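Esus: Clearing the Shared Table
Student project report, Home and Workplace Studies
Kulsoom Zaidi, November 2025

Why a table?

I wanted a project I could touch. My classmates were picking big subjects like recycling systems and school lunches, and I kept coming back to the round table in the shared room, the one everybody drops things on and then eats around. It is such a good table! It is also the reason half of us can never find our keys. I named the project Esus, mostly because I needed a folder name on the first night and it stuck.

The question I started with was simple: what belongs on a table that several people use all day, and where should the rest of it live?

How I worked

I spent 3 weeks on it. In the first week I moved nothing and only kept a notebook. Every time I passed the table I wrote down what was new, what had shifted, and what had clearly settled in for good. By the end I had 40 entries, which was more than I expected from one piece of furniture, and I loved reading them back. You start to see habits. Mugs drift to the edges. Paper stays flat and gets ignored. Anything small and round travels.

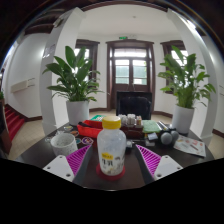 In the second week I sorted everything into groups by how people used it. Drinking things came first: the mug and the coasters, which I had always thought of as clutter until I noticed how much I missed them when they were put away. The little jars and bottles made a second group, and they already had a natural home with the brown wooden box toward the back. Then came personal things, like the red zippered pouch, and finally paper, meaning flyers and anything else that arrives at the door.

The personal group was the hardest. I didn't want to tell people they couldn't put their stuff down. So I set out a shallow tray on the shelf by the door and wrote a label for it, and I asked everyone to try it for a week. I was so nervous about that label (I rewrote it four times).

What changed

The coasters did best. Stacked in one pile, they got used and came back to the pile. The tray did fairly well, although pouches still ended up on the table in the evening. Paper was a flop. I gave it a folder, and the folder filled up with things no one wanted to read, so next time I would go straight to a recycling bin.

What I would do next

I'd like to repeat the notebook week in March, when people are in the room at different hours, and compare the two sets of notes. I would also ask the others to write their own entries. My notes only show what I noticed, and I suspect I walked right past my own mug most of the time.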